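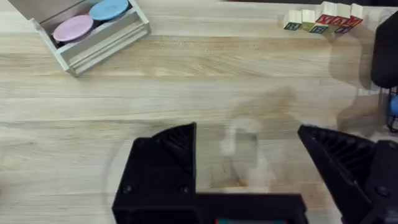 Does a petition with more names on it stand a better chance of changing the law on gun storage?

Only up to the point where the council or the member has to answer it. Past that point, extra names do very little, and names that can't be checked do harm.

Section 4: Setting up and handing in a petition

This section covers the paper and online petition for the safe storage campaign in Pistmont. It assumes you have read section 3 and have an agreed wording. If your group is still arguing over the wording, stop and settle it first. A petition with two versions going round is two petitions, and both will be treated as small.

Before you start

You will need the agreed wording, a named lead petitioner who lives in the area, and a copy of the petition rules as they stand this year. Don't rely on a copy somebody saved in August. Rules get changed quietly, and staff are under no duty to warn you.

Setting up

1. Write the request in one sentence. It must ask a named body to do something that body has the power to do. "End gun violence" is a wish. "Require a locked cabinet check at every licence renewal" can be voted on, or at least refused in public.

2. Put the full request at the top of every sheet. Sheets with the request on the first page only have been thrown out before, and the people who signed them were never told.

3. Rule four columns: printed name, signature, postcode, date. Leave out phone numbers and email addresses. If you want to build a mailing list, use a separate sheet and say plainly what it is for.

4. Open the online version in Memis. Choose "public body" as the type, paste in the same sentence and switch off the donation prompt, which is on by default. You may be told it does no harm. We think it makes a serious request look like a collection tin.

5. Set the closing time to 5 in the afternoon on the last day. Midnight sounds generous, but if the page fails in the evening there will be no one at the desk to put it right.

Note: Memis shows a running total that includes people who have not confirmed by email. Ignore it. Use the confirmed figure under "Export", and don't quote any other number to the press.

Collecting names

6. Ask outside places where people are already standing still. Get permission from the owner if it is private land, and get it in writing.

7. Let people read the sheet. If they disagree, thank them and move on. A long row on the pavement has yet to win a signature, whatever the campaign blogs say about changing hearts.

8. Don't ask at a vigil or a funeral. This applies even when a family member has said it would be fine.

Caution: Never fill in a line for another person, including a husband, wife or parent who "would definitely sign". In the Skondska ward petition, 41 lines were struck out for matching handwriting, and the reply talked about those lines and hardly mentioned gun cabinets.

Checking

9. Count only lines with all four columns filled in. Strike the rest with a single ruled line so they can still be read.

10. Compare the paper names with the Memis export and remove doubles. It is dull work and takes two people most of an evening.

11. Check the threshold. You need 1000 valid names for a debate in full council. Aim for a good margin above it, as the officers' count is always lower than yours. Below the threshold you get a written reply, and in our experience it will say that the council takes the matter seriously.

Handing in

12. Book the handover with the clerk and ask for a receipt showing the number of sheets. Keep scans of everything.

13. Ask for the date of the debate before you leave the building. "In due course" is not a date - write back the next morning and ask again.

14. Prepare a speech of five minutes at most. The lead petitioner should give it. Natalie Inskip has spoken at several of these debates and will read a draft if you send it in good time, though be warned that she cuts hard.

Caution: You may be offered a photograph with a member who has said nothing on the subject so far. Ask first how they intend to vote. The Russo Street group posed for theirs and then watched the same member abstain.

After the debate

15. Write down how each member voted and put it on the campaign page in plain words, with no adjectives.

16. If the motion is "noted", treat that as a refusal. If it is "referred", find out which body it has gone to and when that body next meets. Some referrals are real. Most that we have followed were not, so put the meeting in your diary and turn up.

Note: Keep paper sheets locked away until the matter is closed, then shred them. Export the Memis list once, for your check, and delete the file when the count has been accepted. Section 5 deals with writing to members one at a time.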